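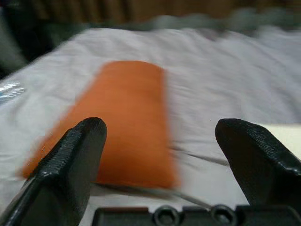 Gripper cables on a two-arm build, how much slack?

Gekdale
I'm building this in my bedroom and the cables keep snagging on the blanket when the arms reach over the bed. I've spent 147 bucks on clips already. Shorter cables?
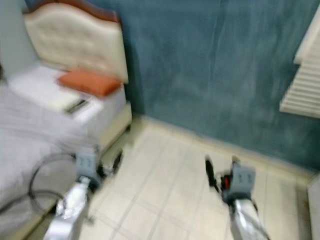 Darren Bellamy
Don't go shorter! You'll yank the plug out when the wrist turns. I keep the loop, but I hold it in with a Velcro strap just behind the wrist.

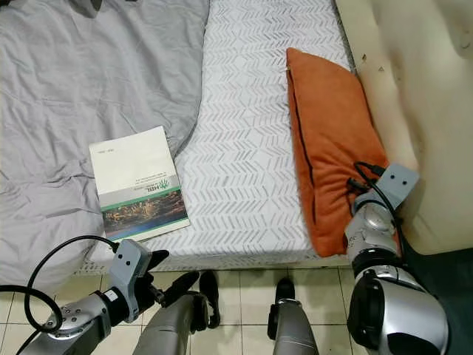 Then I run every joint to its limit, slowly, 20 times, and move the strap if anything pulls.

Barasa
zip ties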